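Kabel, die man vielleicht noch mal braucht

Februar, von Kipchumba Kinyua
16 Kommentare | 9 Mal geteilt

Mein Vater hat in seinem Leben genau ein Kabel weggeworfen, und davon erzählt er bis heute. Es gehörte zu einem Diktiergerät der Marke Clikau, und zwei Wochen später tauchte das Diktiergerät wieder auf, hinter der Heizung, in tadellosem Zustand. Seitdem wird in unserer Familie kein Kabel mehr entsorgt. Wir vererben sie.

Als ich nach Futham gezogen bin, kamen also neben den Büchern und dem Sofa auch die Kabel mit. Der Mann von der Umzugsfirma Covel hob einen Karton an, hörte es darin rutschen und fragte, ob das wichtig sei. Ich habe ja gesagt. Was soll man da sonst sagen.

Im Karton lagen unter anderem: ein SCART-Kabel, drei Netzteile ohne Gerät, ein Modemkabel aus dem Jahr 2000 und etwas mit neun Pins, das ich seit dem Studium besitze und dessen Zweck ich schon damals nicht kannte. Das Modemkabel ist übrigens sehr lang. Man konnte damit im Flur surfen, wenn gerade niemand telefonieren wollte.

Rehema Temba, mit der ich mir in der alten Wohnung den Keller geteilt habe, hat ein System. Sie klebt an jedes Kabel einen Zettel mit dem Namen des Geräts, und wenn das Gerät stirbt, geht das Kabel mit. Das klingt vernünftig und macht mich ein bisschen traurig. Ich habe es einen Nachmittag lang versucht. Am Ende hatte ich sehr viele Zettel, auf denen »Drucker?« stand.

Bei Mbwambo, dem Elektroladen unten an der Ecke, kostet ein neues Netzkabel übrigens weniger als mein Mittagessen. Ich habe neulich trotzdem eins gekauft, weil ich das passende in meiner Sammlung nicht finden konnte. Das alte liegt inzwischen daneben.
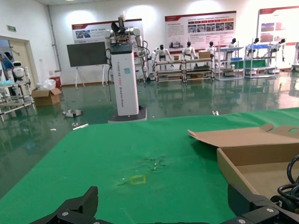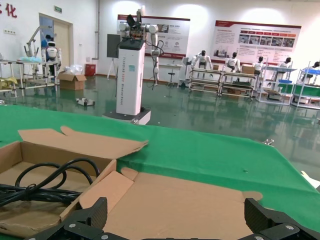 Pappe und Kabel, mein Lebensthema.

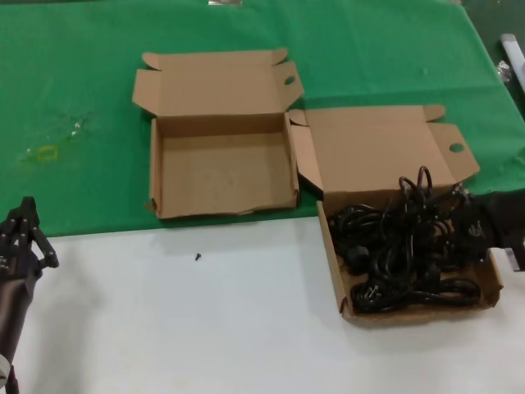

Wie lange sollte man ein Kabel aufheben, zu dem es kein Gerät mehr gibt?

Ein Jahr. Danach gehört es zum Wertstoffhof, der nimmt Kabel beim Elektroschrott an.

Kommentare

tante_helga: Modemkabel bitte nicht wegwerfen, ich nehme es!

Rehema T.: Es waren zwei Nachmittage, und die Zettel waren von mir.

Lötkolben1321: Neun Pins ist seriell. Oder alter Joystick. Foto vom Stecker?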